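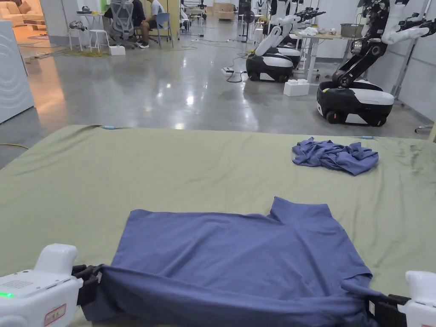
Drestirora: README

Hi! Drestirora is the bit of software that sits between our hand-held grippers and anything that wants to learn from them. It takes raw recordings of somebody folding or moving laundry, lines up the three camera streams (one head, two hands), works out where each gripper was, cuts the result into episodes and lets you page through them before you train on anything. I wrote most of it. Charalambos Sarantis wrote the pose tracker, which is the hard part, so please send your thanks to him and your complaints to me.

If you're new, read "Getting going" and "Things that will bite you" and skip the rest until you need it.

What's in the repo

jotar/ is the sync and cutting code. It was its own project once, so it still has its own name and its own config file (sorry, I know).
gika/ is the tracker. Give it a hand camera stream and it gives you back a gripper pose per frame, plus a confidence score between 0 and 1.
fragkou/ is the episode viewer. It runs in a browser tab and it's ugly, but it's fast!
sample/ has one small batch of t-shirt episodes, enough to run everything end to end.

The sample batch

There are 64 episodes in it, cut from longer recordings of blue t-shirts being handled on a padded mat. The full set we use in house has 1603 episodes, of which 517 have labels checked by a person. The rest carry whatever the cutter guessed, and the field label_source tells you which is which. Please look at that field. I've watched two people train on the guesses and then come ask me why their model lets go of the hem too early.

Each episode folder holds three videos, one poses file, one jaw opening file and a small meta file. Times are all in seconds from the start of the episode. Poses are in the frame of the head camera at time zero, and if you'd like them in the gripper's own frame there's a flag for that (--local).

How the tracker sees the room

Gika leans on the background a lot more than on the cloth. Cloth moves, sags and changes shape, so any point it picks up there is thrown out within a few frames. What it likes is stuff that stays put and has corners: light fixtures, cable trays, shelving, the edges of partitions. A hand camera that gets a good view down the room is a gift.

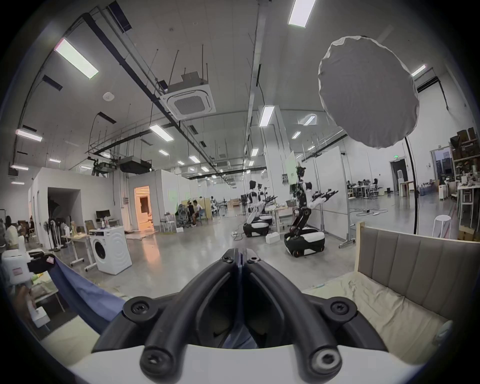 Right kind of view for Gika: lots of ceiling to hold on to, with the jaws low in the picture where the mask covers them.

The jaws get masked out before tracking, and so does a strip along the bottom for the housing. The mask is one fixed shape per gripper, stored in gika/masks. If you bolt on different fingers you need to redraw it, and there's a little script (draw_mask.py) where you click your way around the outline. It takes a couple of minutes. Do it with the jaws fully open, then again fully closed, and the script merges the two.

The case that gave us the most grief is cloth pulled up high. A big sheet of one plain color covers part of the view and slides along with the hand, so to the tracker it looks a lot like a wall that happens to be following you. Iraklis Raptis came up with the fix one Friday: we run a cheap cloth segmenter first and lower the weight of every point inside it. It doesn't drop them, it only trusts them less. That turned out much steadier than cutting them out completely. 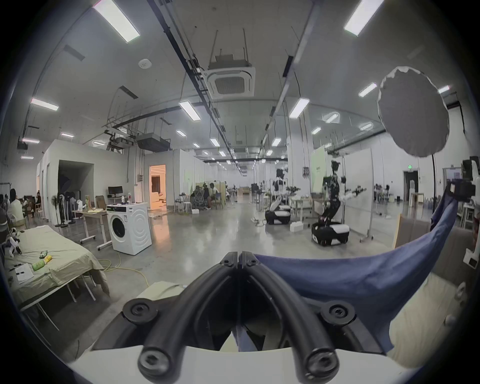 Cloth held up to the right, the case the segmenter is there for. Points on the fabric get low weight, points on the ceiling fixtures keep theirs.

Getting going

Make a fresh environment, install from requirements.txt, then run jotar on the sample folder, gika on what comes out, and fragkou on what comes out of that. Each one prints the command for the next, so you can mostly copy and paste. A graphics card helps Gika but isn't needed for the sample.

In the viewer, space plays, the arrow keys step one frame, and G flips the pose overlay on and off. Press X to mark an episode as bad. It asks for a reason, and "weird" is a perfectly fine reason.

Things that will bite you

Left and right are from the wearer's side. Always.

Jaw opening is in percent, with 75 as the default line between "open" and "letting go". Thick fabric may want a lower number.

People and machines moving in the background are fine in small amounts. If half the view is on the move, check the confidence plot before you believe the poses.

Jotar reads its config from the folder you run it in, NOT from the folder your data is in. I keep meaning to change this.

Still to do

A better merge of the two hand tracks when both grippers hold the same shirt. A way to undo X in the viewer. Proper docs for the meta file, which I've promised for June. Patches are very welcome, small ones especially, and if you get stuck just open an issue and paste in the whole log.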